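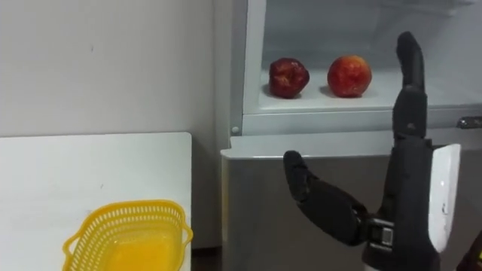

Keeping Apples Crisp in the Fridge
Jun 6, 2021
by the Clukeck Kitchen Notes desk

I grew up in a fruit-bowl house. Apples lived on the counter, looked lovely, and went mealy before we got to the bottom. These days mine go straight into the fridge, and I'm never going back!

My routine isn't fancy. I bring the shopping in, tip it out on the table and sort it before anything gets put away. Firm apples go to the fridge. Anything with a bruise or a soft spot gets eaten that day, or chopped up for sauce (I have a freezer drawer full of sauce, so please come over). One bad apple really does hurry the others along.

Don't wash them until you're ready to eat them. I used to wash the lot on shopping day and then wonder why they got slimy in the bag.

I keep a couple out on a shelf at eye level and the rest in the drawer. If they're in sight, they get eaten - if they're behind the mustard, they don't. When the shelf runs low I top it up from the drawer, oldest first.
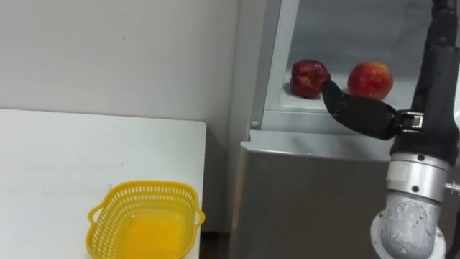

Different kinds keep differently, too. The tart, hard ones I buy at the Stulardale farm stand in April still had a good snap after 4 weeks in the drawer. Softer, sweeter ones I try to finish in 2. Give each one a gentle press near the stem when you pick it up, and if it gives, that's your snack.

Keep them away from lettuce and broccoli, by the way. Apples give off a gas that turns greens yellow in no time. I put mine in a bag with a few holes poked in it, fold the top over and leave the greens in the other drawer.

And wipe the shelf while it's nearly bare! Warm water, a drop of dish soap, a dry towel after. Takes me less time than the kettle.

Comments

applebutter764: I wrap mine one by one in newspaper and they last ages. Messy fingers though.

Jimesura Jane's Mom: Can pears go in with them? Mine always ripen all at once.

porchlight4: We lost a whole bag of spinach before I learned about the gas thing. Wish I'd read this in April.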